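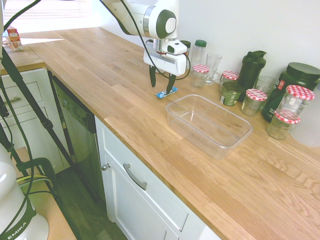 Arm over the snack bar, tub to the lower right.

Is this worth entering as a student project?

Our college robotics club wants to enter the Drondama pick-and-place round in November. The task is one wrapped bar into one open tub. The others think it's impressive. I think a toddler could do it. We've logged 59 tries and I'm not convinced that tells us much when the bar always starts in the same place. Am I being unfair?
Perkitz

No, you're not. Same start every time means you're testing playback. Turn the bar, shift the tub, swap the wrapper for a different colour and count again. I'd also want to see it with those gingham-lidded jars moved about. If the score holds after that I'll be impressed. Our lot claimed over 600 good runs one year and it fell to bits when a judge nudged the tub 2 cm.
Stullen

Wrappers are harder than they look, they slide and crinkle. Have you tried slowing the arm down? Worked for us. Wouldn't bother with the competition though, the judging is a lottery.
Wallner

Slowing it down was the first thing we did. Will try the turned bar, three angles to begin with.
Perkitz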